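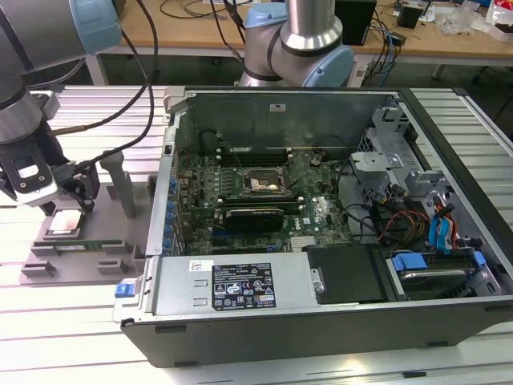
Gas lift sinking on fleet of task chairs – replace cylinders or replace chairs?

Forum: Contract Furniture and Fit-Out > Seating

ilstead_facilities
We have 54 Skosthorpe task chairs on our second floor, all bought in one order. 14 of them now sink under load. Rate varies: the worst lose full height in a few minutes, the others drift down over a morning. Synchro mechanism, five-star nylon base, mid-height cylinder. Mechanisms and arms are fine. Foam is acceptable.

The dealer says the cylinder is a wear part and is out of warranty. They quoted for new chairs and did not quote for cylinders. Has anyone done this in house at this quantity, and is it worth it?

pinion_and_rack
Worth it if the mechanism is good. The cylinder is a standard taper fit top and bottom on nearly everything sold for offices. Measure these before you order:

Outside diameter of the outer tube
Stroke
Overall extended length
Taper diameter at the top, where it enters the mechanism
Button exposure above the taper

The last one catches people. If the new button sits lower than the old one, the lever won't reach it and the chair won't adjust at all.

hexkey37
Agree on measuring. Order one, fit it, have somebody sit on it for two weeks, then order the rest.

To get the old one out: chair upside down, pipe wrench on the outer tube close to the mechanism, twist, don't pull. The base end comes off with a rubber mallet on the hub, working round it. Penetrating oil the night before helps if they have been in a few years.

Do not heat it. It is a pressurized part.

castor_oil
I'd go the other way. If 14 have failed out of one batch, the other 40 are the same age with the same cylinder. You will be doing this every month. Price the labor honestly and a replacement program looks better than people on here like to admit.

pinion_and_rack
Labor is ten to fifteen minutes a chair once you have the knack. Even doing all 54 that's two days for one person. I don't see how that loses to new chairs.

castor_oil
It loses when the base cracks because somebody hit it with a mallet. Nylon hubs don't like it. We had three go in one afternoon. Then you are buying bases, and the replacement base has a different rise, and now the chair doesn't match the desk height range.

hexkey37
Hit the hub and leave the legs alone. Support the base on two blocks so that the cylinder can drop through. I have never cracked one that way, though I believe you that it happens.

ilstead_facilities
Measured four of the sinking ones. Outer tube and taper are identical on all four. Button exposure is the same to within what I can read on a cheap caliper. Stroke is the same.

Two questions. Does the class rating on the tube matter? Ours says class 3. And is there any point in the clamp-on collars that fix the chair at one height?

van_den_broek_trade
Trade member, we resell parts, so read this accordingly. Class relates mainly to tube wall thickness and the load testing behind it. Class 4 will fit where class 3 fits if your other dimensions match, and for shared desks I would pay the difference. Ask for the test certificate for the actual part number. A sticker is not a certificate.

Collars: fine as a stopgap on a chair with one user. They remove height adjustment, so check with whoever handles your workstation assessments before you put them on shared seating.

castor_oil
Collars on shared seating is a no from me. The adjustment is the reason you bought a task chair.

mezzanine_joe
Check the floor too. We had "sinking" chairs at our Flimadley site and half of them were fine. Users were bumping the lever with a thigh because the arms had been set too wide and they were sitting off to one side. Swapped nothing, moved the arms in, complaints stopped.

pinion_and_rack
Good point, and easy to test. Mark the tube with tape at the bottom of the shroud, put 80 kg of copier paper on the seat, leave it overnight with nobody near the lever.

ilstead_facilities
Did the paper test on all 14. Eleven dropped, three held. The three that held were all from the same row of desks, so I'll look at how the arms are set there.

Ordered one class 4 cylinder to try. If it goes in and the lever works I'll buy eleven and keep a few on the shelf. Purchasing won't approve the full 54 in this budget and wants anything over 2,000 to go out to three quotes.

castor_oil
Reasonable. Log the failures by month from now on. If the other 40 start going at the same rate you'll have a case for the lot.

hexkey37
Keep the old shrouds. The new cylinders often come without them.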